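Grey T-shirts come out of the wash with hard creases, what do I do wrong?
Asked in Laundry and Clothes, January 16, 2021
2,867 views

Wiebke Brandes
I moved to a small flat in January and since then my cotton T-shirts have deep creases after every wash. I wash at 30 degrees with the normal programme and I hang them on a rack in the bedroom, as there is no balcony. The dark grey ones are the worst. Ironing helps for one day, but I do not like to iron and I would be glad to stop it completely. I have already tried less powder and it made no difference. My machine is an old Ehlers which I took over from the tenant before me, and the instruction book is missing. Is it the machine, the spinning or the way of hanging?

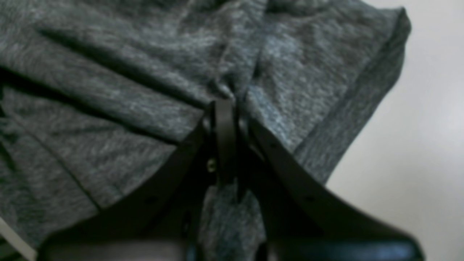

Ingeborg Vogler
I had the same trouble with jersey and for me it was the spinning. On the old Ehlers machines the normal programme spins very fast, and the shirts are pressed against the drum until the end. Please look if there is a second knob for the spin speed. If yes, turn it down by one step or two. The shirts will need longer for drying, so open the window a little.

Also important is how full the drum is. I put not more than 6 shirts in one load. When the programme is finished, take them out at once. If they lie in the drum overnight, the creases stay, whatever you do later.

Then take each shirt at the shoulders and shake it strongly, 2 times is enough. I smooth the side seams with the flat hand and hang it on a broad hanger, not over the bar of the rack. While it is still a little damp I pull the hem straight once more.

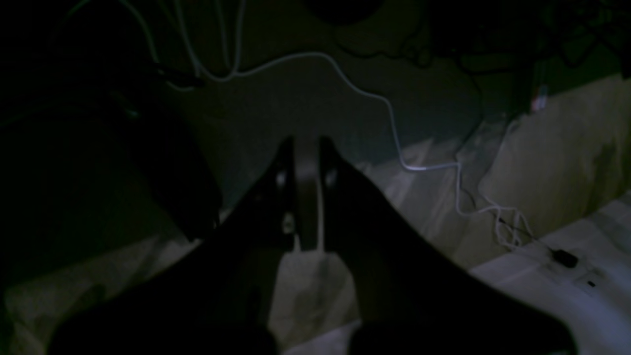

Thin white cable, in very low light.

skolta
just buy a dryer

Wiebke Brandes
Thank you, Ingeborg. There is indeed a second knob, I believed it was for the temperature. I have turned it down and will wash again on Sunday. For a dryer I have no place, unfortunately.

Ingeborg Vogler
You are welcome. With wool please do not shake, only lay it flat on a towel.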